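Teaching the returns bench: an interview with Adel Hajji of Renero

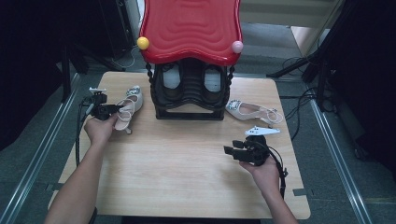 A pair of sandals and a small rack on the demonstration table, with a hand-held gripper in each hand.

January 24, 2019

Renero handles returned footwear for online shops. Goods come in by the cage, are opened, checked, paired, cleaned where needed and put back on a rack for repacking. Until last June every step was done by hand. Since then two of the bench positions have been run by robot arms, and a third is being prepared. Adel Hajji is responsible for the change. He worked on the returns bench himself for nine years before moving to process engineering.

The arms learn from recorded demonstrations. An operator picks up a gripper in each hand, does the job at a table, and the movement of both grippers is logged. The control software, supplied by Clarnow, is trained on those recordings. Hajji said the choice was made after an earlier attempt with fixed programming had failed.

"We wrote positions for a boxed trainer and it worked for a boxed trainer," he said. "Then you get a sandal on its side with the strap folded under, and the program has no answer. Our people have an answer. They turn it by the sole and keep off the strap. So we record them doing that."

The current set holds 2,527 accepted demonstrations. Rejected ones are kept separately and are not used for training. The usual fault is speed. Bench staff are quick, and a quick demonstration often contains a wrist movement the arm cannot follow. Hajji asks for one shoe at a time, with a pause before the grippers close.

Women's sandals were added to the programme late. Heeled styles will not always stand, thin straps catch, and decoration on the toe cannot be gripped without risk of damage. Hajji described the toe ornament as the single most common cause of a spoiled item in early trials. "The arm went for it because it was the part that stuck out. We had to show it the sole and the heel, over and over, from both sides."

Start positions are varied on purpose. A pair may be laid out with one shoe upright and the other on its side, and the rack is moved between sessions. The table used for demonstrations is of ordinary size and has no fixtures. Hajji wanted none. Fixtures had been part of the first system, and each change of stock meant a change of fixture.

Abdelghani Saber has been on the bench longer than anyone else at the site and now spends part of each shift demonstrating. He was against the project when it was announced.

"I thought it was to get rid of us, and I said so in the meeting," Saber said. "Nobody lost their place, that is true. But two people left and were not replaced. I count that."

Hajji did not dispute it. The bench had 20 positions before the change and the company has given a written undertaking that no one will be dismissed as a result of it. The undertaking does not cover posts that fall vacant. Talks on extending it are continuing.

Saber's other complaint was physical. Holding a gripper is not the same as holding a shoe, he said, and the weight sits further forward than the hand expects. The cables pull when the arm is turned outwards. After the first month he asked for a limit, and sessions are now held to 20 minutes, followed by other work. Cable hangers have been ordered from Fumow and had not arrived at the time of the interview.

There is also the matter of pay. Demonstrating was at first treated as ordinary bench time. Bench staff are paid partly by output, so an hour with the grippers cost them money. It is now paid at a flat rate, set at the average of the previous quarter. Saber regards this as fair for average workers and poor for fast ones – the people whose handling is most worth recording.

The work left for staff has changed in kind. The arms take plain closed shoes first, and what reaches the remaining positions is harder: odd pairs, broken buckles, items needing a decision on whether they can be sold again. Hajji called this an improvement. Saber was less sure. "The easy ones gave you a rest," he said. "Now every box is a problem box."

Output targets were set for the old mix and have not been revised. Hajji said new figures would be agreed once the third position is running. That depends on Zaki, the firm fitting the guarding, and on the results with sandals, which he will not release to the bench until damage is no higher than by hand.

Saber will continue demonstrating until then. He has asked for a second person to be trained for it.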